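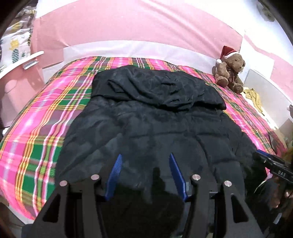
Page 7

September, early shift.

Jacket work again. The padded ones go face down on the bed with the sleeves out to the sides, and then the hood has to be dealt with before anything else can be. I have been folding garments for money long enough to have a method, and the method starts with the sleeves. The Getstead sheet starts with the hood. I followed the sheet for the first half of the shift and my own order for the second half and wrote down which was which, as asked.

Notes on the hand tool, for my own use. It does not like thin nylon over thick filling. The fingers close on the filling and the shell slides over it. Two remedies: take the hem where the seam makes a ridge, or come in lower and take a bigger bite. The bigger bite leaves a crease, and Fabrice Courtois marks creases down. The hem grip is cleaner but it means reaching across the garment, and my wrist had complained by the first break. I changed hands for a while. My left is slower, and the sheet has no column for hand, so I put it in the margin.

The plaid bedspread is better to work on than the plain table at the laundry. A dark jacket on pink and green can be found from any angle. The mattress is worse. It gives when I press, and the edge is rounded, so a sleeve left too near the side slides off. On the table I never had to think about that. Fabrice says customers' homes have beds, the home folding service will have to work on beds, and therefore we work on beds. I have no argument with this. I did ask for a board to kneel on.

Some background, in case I reread this in a few years and have forgotten the arrangement. The Hurholm laundry put in the Flelon line last winter. It takes flat goods: sheets, towels, pillowcases, tablecloths. At full speed it does 800 pieces an hour, where the old flatwork table did 300 with a full crew feeding and folding. Nobody was let go. The flatwork crew went to garments, the garment people went to inspection or to this, and two who were near retirement took it early. My pay grade stayed the same. The title changed from finisher to demonstrator, and I had to have it explained to the bank.

What changed is the day. At the flatwork table the work came to us and we talked over it, since hands can fold a sheet without being watched. The line needs one person at the feed end and one at the stacker, and they stand too far apart to hear each other. Jara has the stacker. She says the work is easier on her back and harder on her head. The line stops on a skewed hem, she clears it, it starts, and the stop is logged against the hour. Before, a skewed hem was a skewed hem and somebody pulled it straight. She now knows her stop count every day at lunch and did not ask to know it.

The rest break moved as well. It used to be when the carts ran out. Now it is when the line goes through its cleaning cycle, 8 minutes, twice a shift. The vending machine takes most of the first one.

My side is quieter. One garment at a time, open it flat, fold it, open it again, vary the starting position, repeat. The repetitions are what Getstead is paying for. I was told at the start to fold at a natural pace and to leave my mistakes in. It took me several shifts to stop correcting them. Twenty years of being told a bad fold goes back in the pile does not leave quickly. A dropped sleeve gets picked up where it fell and the fold goes on from there, and Fabrice says those are among the more useful ones. He is polite about it.

Results from today, without figures, as the sheet has gone back to the office. Hood first gives a flatter package. Sleeves first is quicker and the hood ends up as a lump at the top, which can be pushed down by hand but not well with the fingers of the tool. If the hood is folded down and the sleeves are brought in over its lower edge, it stays put. Neither method covers that, so I have proposed it as a third. Fabrice wrote it down and asked me to show it slowly, then at normal speed, then slowly with the zipper half open. The half-open zipper made no difference to the hood. It made the hem harder to grip.

Asked him when the garment machine is expected at Hurholm. He said there is no date. Asked whether demonstrators would be kept on once it came. He said new garments come in every season and somebody has to show them. I noted that "somebody" and did not press. Jara thinks I should get it in writing. She is probably right, and she did get her own stacker allowance in writing, after the second request.

To do: ask again about the kneeling board. Ask for a hand column on the sheet. Return Jara's thermos. Tomorrow is more outerwear, then fitted sheets, which the Flelon line still rejects and which have therefore come back to us. I will be using the corner-in-corner method I was taught in my first week.

Wrist wrapped, and to bed early.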